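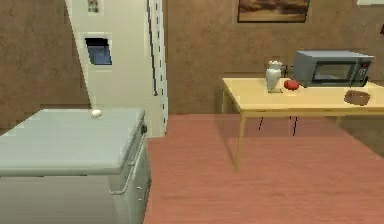 1/ Cutting our grocery bill: the thread I promised

Okay so back in March I added up our receipts and we'd spent 569 dollars on groceries. For two people! One of whom eats cereal for dinner! I had to go sit on the porch for a bit.

2/ First thing I did was quit the big Zulmont run on the way home from work. I'm starving at 6 pm and I will buy any cheese you put in front of me. Now I go in the morning with coffee in me and a list.

3/ Second, I plan four dinners a week, tops. I used to plan seven and then we'd get tacos anyway and the spinach would turn to soup. The other nights are leftovers or eggs (or cereal, see above).

4/ Produce comes from the stand out on Kincaid Road now. Ugly peppers, great price, cash only. Get there before 10 or the good tomatoes are gone.

5/ Store brand everything, except coffee and mustard. I tried the Diklow mustard. Never again.

6/ Last month we were at 267. I checked it twice! If that holds we'd save more than 3000 over a year, and I already know it's going toward the cabin at Nokorar.

7/ Somebody asked about coupons. I'm bad at them, they expire in my purse. If you've got a system please tell me, replies are open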